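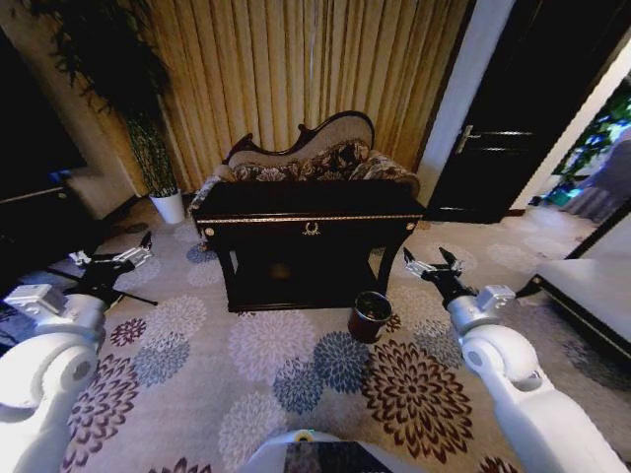 People wanted for a home robot open day – paid, one afternoon, no experience needed

Unine is looking for members of the public to come and spend a couple hours with a two-armed household robot at our Susbridge house. Wednesday afternoon, first group in at 1:00, second group at 3:30. November. Exact date goes out with your confirmation.

Short version: you watch it work in a furnished room, you tell it what to pick up or put away, you tell us what you thought. Good, bad, creepy, boring, whatever. We write it down.

Who we want

Anyone 18 or over. Really anyone. Last visit was nearly all engineers and they asked engineer questions. This time we'd like people who clean, people who care for a parent, people with kids, people who just don't want one of these in there house. Wheelchair users welcome – ground floor, no steps, parking right by the door.

If you clean hotels or private homes for a living please say so on the form, we are short on you and will move you up the list.

What happens

Sign in, coffee, a ten minute safety talk from Mulugeta Admasu. Then into the sitting room in small groups. Robot does small pickup jobs, wastebasket, cushions, that kind of thing. It is slow. Bring patience. It will drop stuff.

After the demo you get a turn giving it instructions, plain speech, your own words. Then a sit-down chat with Sheila Horrocks, about half an hour, recorded (audio only) if you agree. You can say no to the recording and still get paid.

Pay

$80 per person, gift card handed over at sign-out. Leave early, still get the card. We can't cover travel, sorry.

Rules, quick

Closed shoes. Long hair tied back. Stay behind the tape when the arms are moving – staff will tell you when its ok to step in. No food in the sitting room, the carpet is on loan from Naylor and we have to give it back clean. Phones fine in the hallway, not during the demo. No pets except service animals.

Also hiring

One part-time floor assistant for the open day and the two weeks after. Resetting the room between runs, walking visitors in and out, keeping the log up to date. Some lifting, lots of standing. You'd be trained on the stop button and the Curia software (the scheduling tool we use, you'll pick it up in a morning). Flat fee of $2000 for the whole stretch. Same email, put FLOOR in the subject line.

To apply

Email the Unine visits desk with your name, what you do all day, which group you want, and anything we should know about access or hearing. Two or three lines is plenty. No résumé for visitors. Floor assistant, yes please, one page.

Places go in the order forms come in, apart from the cleaners as above. If you haven't heard from Sheila within a week, write again, the spam filter here is agressive.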